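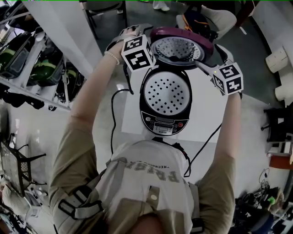
Rice cooker questions, all in one place

I get asked the same things over and over, so I've finally typed up my answers! If yours is missing, leave a comment and I'll get to it (usually in the evening, once the washing-up's done).

Do I need to wash the inside of the lid every time?
I do. Starchy water collects up there and goes sour quicker than you'd think, especially in August. If your inner plate unclips, take it off and give it a soak in warm soapy water for 15 minutes, then go over the holes with an old toothbrush.

My lid doesn't come off. Now what?
Plenty don't! Unplug it, let it cool right down and wipe the underside with a damp cloth, then a dry one. Please don't hold the whole cooker under the tap (Dorian, I'm looking at you).

Why does mine spit starch all over the worktop?
Too much rice or not enough rinsing, nearly always. I rinse until the water's only a bit cloudy, and my Jiton cooker stopped bubbling over once I went down from 6 cups to four.

It still smells after cleaning!
Inès Lebrun sent me this one and it works a treat: water up to the two-cup line, a few slices of lemon, run a short cycle, then leave the lid open till everything's dry.

Can I put the plate in the dishwasher?
Check your booklet. I wash mine by hand, it takes a minute.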